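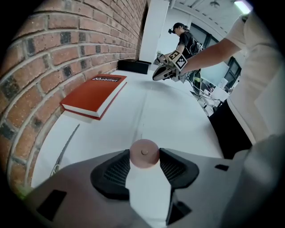
How long should a table be if you mean to work at it against a wall?

Longer than you think, and shallower. Take the length of your two arms stretched out, double it, and keep the depth to what you can reach without standing up. Anything past your fingertips turns into storage.

I got that from Ebuka Onuoha, who has spent most of his working life on tables and will tell you the rest if you let him. I let him. Two hours in July, no coffee, his phone going every few minutes.

His subject just now is the long white table against brick. You've seen it. Half the studios in town have one, and now people want it at home, in the spare room, in the hallway, under the stairs in one case. White top, red wall behind, a book or two lying where somebody put them down. It looks easy. Ebuka says it's the hardest piece he gets asked for.

"Brick isn't flat," he says. "Start there."

So we start there. Push a straight edge up to a brick wall and you get a gap that opens and closes along the run. Pencils go down it. So do stamps, paper clips, a good eraser. Old walls are worse, and walls with two colors of brick can be worse again, he says, if the dark ones were fired harder and came out a bit smaller. He once cut the back edge of a top to follow a wall course by course. Took him a week. The client hung a curtain over it.

These days he leaves the gap and makes it look meant. A finger wide, the same all the way. Cables drop through it instead of lying over the top, which is where they usually end up. A gray cable on a white table is not ugly exactly, but it's the first thing your sleeve finds.

Then the white. People ask for white and they mean six different things. Ebuka keeps sample boards from two suppliers, Deton and Prurus, stacked by the door, and he makes you look at them next to your own wall before he'll take an order. Against red brick a cold white goes faintly green by late afternoon. A warm one goes pink. He likes something in between with no shine at all, because a shiny top throws the window back in your face right when you want to read.

And it marks. Of course it marks. He wipes his own down with dish soap and warm water, nothing stronger, and lets the ring from the teapot stay. "It's a table."

What goes on it is the part I came for. Long tables fill up, everybody knows this, they fill from the wall outward like a beach. His rule is one box. Black, open at the top, pushed back against the brick, and everything without a home goes in there until the end of the month. Then tip it out. Keep what you went looking for, get rid of the rest. I tried it at home and found 3 dead pens and a key I'd had replaced.

No lid. He's firm on that. A lid gets things put on it and then you have two piles.

Books he allows, lying down, never in a row. A row of books on a desk needs bookends, and then it's a shelf and you've lost the depth. One hardcover flat near the wall is fine. A red one looks well against red brick, which suprised me, I'd have said it would vanish. It's the page edges that do it, that strip of white picking up the white of the top. He's partial to old furniture catalogs and anything French with "mobilier" on the cover, the word just means furniture, and he buys them by the armful at the flea market on Ajayi Street. Can't read a line of French. Looks at the legs, he says.

Legs, then. For a long run you want fewer than you'd guess and well back from the front, so a chair can go anywhere. He fixes a rail to the wall where the wall will take it. Into the brick, not the mortar, he says, and then says it again while I'm writing it down. Old mortar comes out like sand. In a rented place skip the rail and use trestles, the heavy kind. Enport, the yard where he gets his timber, will cut a top to length while you wait if you turn up before eight.

Price. A plain top with two trestles comes to 600 from him, the wall-hung version 1389, delivery on top of that at 100 if it's in town. Stairs are extra and he'll want to see them first. He's had a top go up through a window before now and didn't enjoy it.

Where should it stop? I asked because mine runs to the corner and I've never liked it. He says stop short, or stop at something: a pillar, a door frame, the edge of a window. A table that dies in the corner leaves you a dead yard at the end where the printer lives and the mail piles up. If you've got a white pillar, bring the white top up to it and the two read as one piece. Cheapest trick in the book.

I measured mine when I got back. Too deep by a hand, and cold white, and it does go green about five o'clock. The gap at the back is all over the place. I've moved the box down to the far end and taken the books out of thier row, and the printer is on the floor for now, till I work out where else it could go.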